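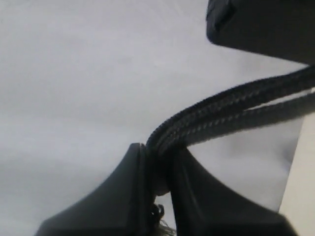
Figura 1. Cable negro con funda trenzada; abajo, hebras claras deshilachadas.

Proyecto Jindale: ordenar los cables del taller
Informe de la segunda fase, 2026-03-10

¡Por fin tenemos la parte que más ganas nos daba contar! En enero vaciamos los cajones del taller de Basumcombe y salieron 90 cables, casi todos enredados entre sí. Los separamos por tipo de funda (goma, plástico liso y trenzado textil) y enseguida nos enganchamos a los trenzados, que son preciosos vistos de cerca: la espiga es tan apretada que parece tejido de ropa, con una pelusilla fina en los bordes.

De los trenzados apartamos 14 para probar maneras de guardarlos. Comparamos el lazo en ocho, el rollo plano y el colgado en gancho. El rollo plano ocupa poquísimo, pero a nosotros nos gusta más el lazo en ocho, porque al soltarlo el cable cae casi sin torsión. ¡Da gusto desenrollarlo!

También revisamos las puntas. En 8 cables había fibras sueltas y las rematamos con hilo encerado y una gota de cola. Lleva su tiempo y las primeras nos quedaron bastante gordas, pero se le coge el truco.

Pendiente: etiquetar los de goma y pedir más ganchos para la pared del fondo.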